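Night Train Back on the Rails Between Horusthorpe and Imness

The sleeper is coming back! After years of bus connections and cold transfers on windy platforms, the overnight train between Horusthorpe and Imness will start running again in April, and tickets go on sale on 26th February at the station windows in both towns.

It's the news a lot of people along the line have been hoping for. The old sleeper was slow, creaky and much loved, and when it stopped, the only way to make the trip after dark was a bus to Pendlow, a long wait in the shelter there, and then a second bus that didn't always turn up. Anyone who has done that with a suitcase and a tired child will understand the cheering at last week's public meeting in Pendlow, where the timetable was read out loud and then, by popular request, read out loud again.

The train will be run by Darko, the small rail company that already operates the daytime service along the coast. It will leave Horusthorpe late in the evening, stop at Pendlow just before midnight, and pull into Imness in time for breakfast. The return trip keeps the same hours in the other direction. It will run 6 nights a week, with one night off for cleaning and repairs.

The route covers 253 miles, a good chunk of it on the single track that climbs behind Pendlow and comes down through the forest on the far side. If you have only ever driven it, you have missed the best part, which is the long curve over the reservoir. On a clear night with a moon up, it is worth staying awake for. The northbound train should cross it well after midnight, so set an alarm (a quiet one, please, the walls between compartments are thin).

Darko has bought older sleeping cars and rebuilt them instead of ordering new ones, and judging by the one parked on view at Horusthorpe this month, they have been done up with real affection. The bunks are wider than before. Each has its own reading light, a hook that will hold a heavy winter coat, and a small shelf for a phone and glasses. The windows still open a few inches at the top, and I was delighted to see it - there is nothing like cold forest air coming into a warm compartment.

There will be three ways to travel. The cheapest is a reclining seat, with a blanket included. Next up is a bunk in a shared four-bed compartment, and then there's a private room for two with a washbasin. Families can book a whole shared compartment at a lower rate, and bikes can go in the baggage car if you reserve a space when you buy your ticket. Dogs are welcome in the seats and the private rooms, but not in the shared bunks.

Food was always a sore point on the old service, which by the end had a vending machine and not much in it. The new train has a proper buffet car, open until the Pendlow stop and again from early morning. The planned menu is short: soup, toasted sandwiches, a vegetable stew, and oatmeal and eggs for breakfast. Coffee comes free with every bunk. A bakery in Imness will send fresh rolls down on the southbound run, so passengers heading for Horusthorpe may get the better deal at dinner time.

Interest has been huge. More than 3000 people signed up for news of the reopening, and Darko says it will hold back 500 bunks over the first weeks for people buying in person at the stations. That's a kind touch for travelers who don't book online, and there are plenty of those in the villages around Pendlow. The company has also promised that a missed connection at either end will be honored on the next night's train at no charge.

Pendlow itself may be the biggest winner. Its station building had been shut since the old sleeper ended, with the waiting room locked and the clock stopped. It has now been repainted in its original dark green, the stove has been swept and put back in use, and the clock is ticking again. The waiting room will stay open until the last train has gone. A shop selling newspapers, hot drinks and secondhand books is due to open in the old parcels office, and there's talk of a weekend market on the forecourt once the weather warms up.

Some questions are still open. The fares for the summer season haven't been set, and it isn't clear yet whether the train will make an extra stop at the lake for hikers, something walking clubs at both ends have asked for. Track work north of the reservoir could also mean slower running for the first few weeks, with arrival in Imness a little later than planned. Darko says it will post any changes at the stations the afternoon before departure.

Even so, it's hard not to be excited. A night train changes how far away a place feels. Imness goes from being a full day's slog to somewhere you can wake up in, with a walk along the harbor before the shops open and the whole day still ahead. Students can get home for a weekend without losing half of it on buses. And people who simply like trains (hello!) get a new reason to pack a small bag and go.

The rebuilt sleeping car stays on view on platform two at Horusthorpe until the end of the month, then moves to Imness. Entry is free, and you are allowed to try the bunks with your shoes off. Ticket windows open at eight in the morning on the first day of sales, and bunks can be booked up to three months ahead. 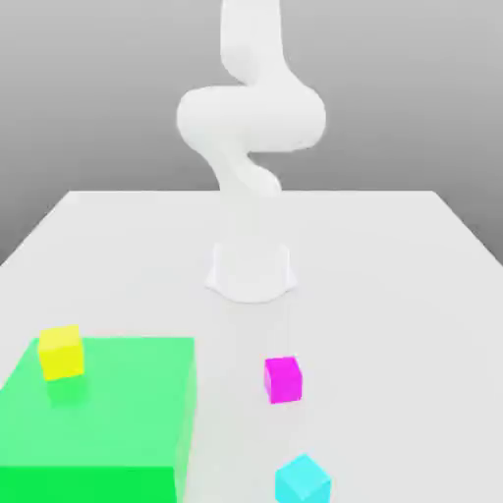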